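Egan Pine-Top Work Table and Wall Power Set

Product reference: EG-186
Range: Egan classroom and workroom furniture
Supplied by: Gruduleck
Page revised: 2023-03-01

Overview

The Egan work table is supplied to schools, training centres and shared workrooms that require a plain, steady surface against a wall. It is offered on its own or as a set with the Dillatell hanging kit, which allows a power strip to be hung on the wall above the table so that the top remains clear of sockets and leads.

The table has a light wooden top in a pale pine colour, with the grain left visible. No pattern or printed finish is applied. The back edge is straight and square, and the table is intended to stand directly against the wall.

What is supplied

Table only (EG-186)
One table top
One underframe, packed flat
Fixings and one hexagonal key
Assembly sheet

Table with wall power set (EG-186P)
All items listed for EG-186
One metal hook
One clear plastic wall sheet
One square card marker, from the Dillatell picture series

The power strip itself is not included in either version. Customers should select a strip of the correct type for the country of use and in accordance with the electrical rules that apply in their building.

Size and weight

Length: 200 cm
Depth: 66 cm
Weight, assembled: 33 kg

The depth was chosen so that a seated adult can reach the wall without standing. Customers who intend to seat persons on both long sides should consider the Trirnent centre table, which is listed separately.

The wall power set

The hook accepts a power strip with a hanging slot. It should be placed above the line of the table top, at a height which allows the switch to be reached comfortably from a seated position. The cord should run straight down the wall and pass behind the back edge of the table. It should not be led across the top.

The plastic sheet is fixed to the wall and protects the paint from finger marks and light scuffs. It may be cut with household scissors before fixing. The wall should be clean, dry and free from dust. Newly painted walls should be left for the period stated by the paint maker.

Card markers are used where several tables stand in one room, so that each place can be identified by its picture. Each card has a small hole near the top edge. The series includes fish, birds, fruit and boats, and replacement cards may be ordered singly.
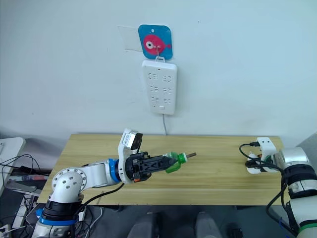

Egan table against a white wall, with hanging power strip and fish card marker.

Care and cleaning

Wipe the top with a soft damp cloth and dry it at once, following the direction of the grain. A small amount of mild soap may be used on marks. Bleach, scouring powder and wire wool will damage the surface and are excluded from the guarantee. Mats should be placed under hot or wet items.

The power strip must be switched off and unplugged before the wall or strip is wiped. Fixings on the underframe should be checked each February and tightened where necessary.

Ordering and delivery

Orders are accepted in writing from schools, public bodies and registered companies. Private customers may order through a listed dealer. Tables are delivered to the ground floor only, unless a carry-in service has been agreed at the time of order. Any damage to the packaging should be noted on the delivery slip before signature.

Wall fixing is not part of the delivery service. The hook must be fitted by a competent person using fixings suited to the wall.

Questions about the Egan range, including requests for wood samples, should be addressed to Fotis Spanos, Furniture Supply Office, Gruduleck, quoting the product reference shown at the head of this page.

Related items

Trirnent centre table
Dillatell card markers, single
Dillatell clear wall sheet, replacement
Egan underframe fixings pack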